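Kitchen table session moves to Thursday

The table-setting session in the Sorkham room now starts at 3 on Thursday. Hedvig Eide has put out the citrus, the serving tray and the mint-green bowl, and asks that they go back on the shelf afterward. 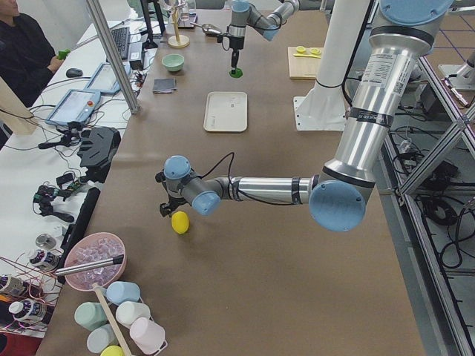 The long brown table, with a lemon on it and the cutting board farther back.

We are keeping the setup simple this month. Fruit goes on the tray, and the folded gray cloth stays by the bowl for wiping up – please don't use it on the floor.

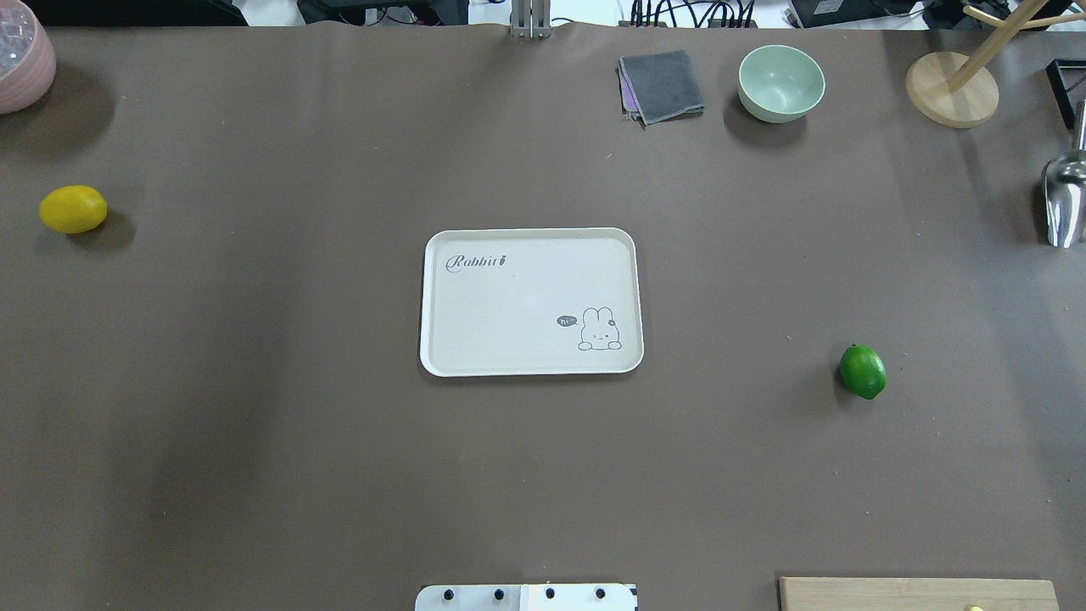
Ivar Isaksson is looking for a second tray with a raised rim, white if possible. Fruit rolls, and one tray fills up fast when people start slicing. If you have one at home that you no longer use, leave it in the Cendine cupboard with your name on it.

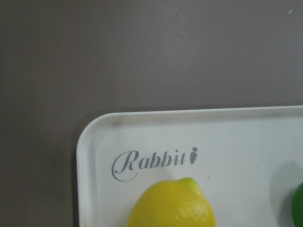 Trays should be washed by hand and dried before they are stacked. Spoons and cutting boards go in the drawer under the window.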